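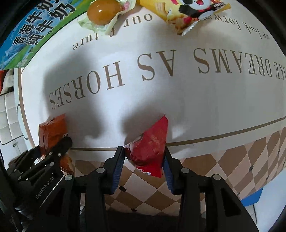 *Red packet in the two-finger gripper, second gripper on the orange one.*

Mar 10, 2021

Question for today, carried over from the argument with Eetu: can a machine clear a snack table yet? My position is still no. His is "nearly," which he has held since August.

Packets are worse than cups. A cup has one shape. A crumpled bag has a new one after each grasp, and the gas inside shifts the load when the fingers close. Ribbed pads help on glossy film. Closing on a crimped seam is safer than closing on the belly of the bag, but the seam has to be found first, and on a small triangular packet it may be face down.

Leena sent the Nurmi numbers in the morning. 1,000 grasps on rigid boxes, 93 percent held to the drop point. The film packaging run is shorter and she won't give me a figure until she has thrown out the trials with bad lighting. I asked her to keep them in. A kitchen has bad lighting.

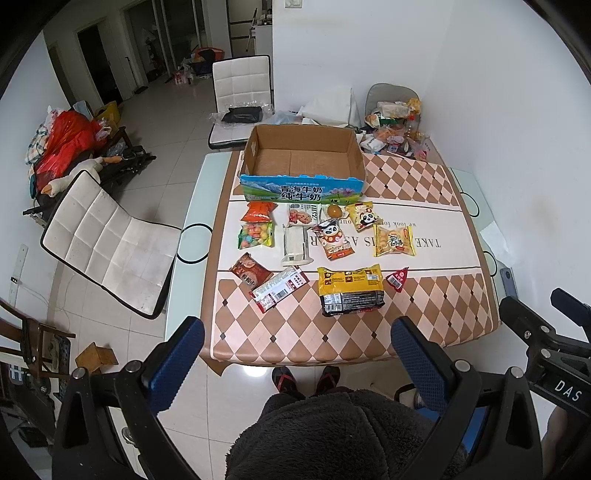 *Table laid out, open milk carton box at the far end.*

Notes on the layout:

- The cloth is a problem for segmentation. Large print and diamonds under printed film gives edges everywhere. Aleksi wants a plain cover. I would leave it, people own tablecloths.
- Clear wrapping is the worst case. The candy bag and the wrapped pastry should go in a separate class.
- Long flat strip lying at an angle: needs wrist rotation before the approach.
- Box opening is generous for one packet. Unclear for the last few, when the pile is near the rim.

Chalerm thinks ordering matters more than grasping: big bags in first, small ones into the gaps. A child does this without being told. The Zania planner takes whatever is nearest and then has no room for the large bag.

Wrote to Eero about pad wear. He quotes 4,000 cycles per set, tested on cardboard. Film should be gentler, dust from broken crackers may not be. Asked for 19 spare sets, expect to get fewer.

Still to do: weigh the packets, relabel the clear ones, answer Eetu.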